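Bench notebook – two-arm cell, Bunville workshop
Reading time: 4 minutes

September, started 8.40

Picked up from the last entry. Outstanding on the cell: left gripper closing late, right wrist cable snagging, and the head camera calibration that has been on the list since the table was changed. Did them in that order.

Left gripper first. Took the fingers off and cleaned the slide. There was black dust in the guide, fine stuff, most likely off the finger pads. Wiped it out dry and put no grease back, as the Drukis sheet says the slide runs dry. The bracket screws on the white wrist mount were all in, but 2 had backed off enough to turn by hand. Removed those, cleaned the threads, put a drop of medium threadlock on each and did them up in a cross pattern. Paint pen on the heads so we can see if they move again.

Close command was still slow after that. Found the speed limit in the gripper settings at 200, left over from when the new pads were being bedded in. Put it back to 620 and saved to the controller as well as to the session file. Last time it was only saved in the session file and went back on restart. If it reads 200 again after a power cycle, the controller save has not taken and needs doing from the maintenance login.

Cable on the left: the loop over the wrist was tight with the elbow fully bent. Let out slack at the forearm clip. Looks long when the arm is stretched out, but leave it. Shortening it is how the previous one got pulled out of its connector.

Restarted, homed both arms, no faults. Then on to the plate and bag on the table for grip checks.
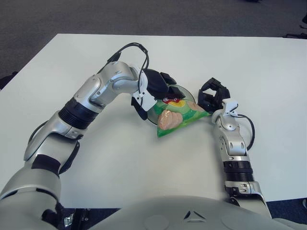
Left gripper on the rim of the plate, bag lying across it. Right hand open.

Notes for whoever does the grip check next:

– Take the rim well into the fingers. A tip-only grip puts all the load on the front edge of the pads, and that is where the last set wore.
– Watch the wrist cable while the arm moves, and stop if it goes under the bracket.
– Keep the force setting where it is for plates. The crisp bag can have the lower one.
– Log the closing time from the controller. The stopwatch figures in the older entries are no use for comparing.

Right side after that. The hand itself is fine. The cable had been catching on the forearm cover during the turn inwards, and there is a scuff on the sleeve to show for it. Sleeve only, the cable inside is sound. Moved the clip round so the loop falls to the outside of the forearm and turned the wrist through its full range by hand with the drives off, then again at low speed. Did not catch either time. Added a wrap of spiral sleeve over the scuff. Proper replacement sleeve is on order from Soylu, part number written inside the cupboard door.

Checked the ribbed joint covers on both arms while I was there. No splits. Do not use the solvent wipes on them, plain damp cloth only. The Pindska wipes are for the table and the metal housings.

Camera calibration last. Old file gave a sideways offset at the far edge of the table, small near the body and worse further out, so reach targets on that side were landing short. Ran the full board routine, redid two poses that came out blurred and saved the result as set 513. The previous set is still on the controller if anyone needs to go back. Table feet were checked before starting and must not be touched now without running it again. Same goes for leaning on the table to get at the shoulders – use the side access.

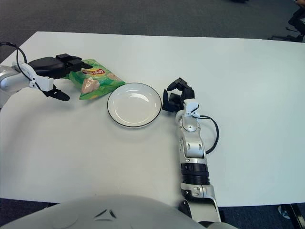
Bag and white plate on the table, a gripper or hand at each.

Approach heights are stored per item, so a bag lying flat needs its own entry. The one in the list was taught with a fuller bag. Retaught the left approach and kept the old point under the same name with "old" on the end. Delete it once a few sessions have gone by without complaint.

Plate approach for the right hand not changed. I would like it to come in slightly further from the rim before the fingers close, but that is a change to the routine and wants doing on its own, with nothing else altered the same day.

Left to do:

– Fit the new sleeve on the right wrist cable when it comes.
– Look at the paint marks on the left bracket screws at next start-up.
– Order finger pads. One pair left in the drawer.
– Back up the controller to the shared drive. Local copy made, network was down.
– Find out why the left shoulder fan runs on after shutdown. It stops by itself in the end.

Stopped 15.20. Arms parked, drives off, key back in the box.

Contact the workshop | © Bunville Workshop Notes | Back to top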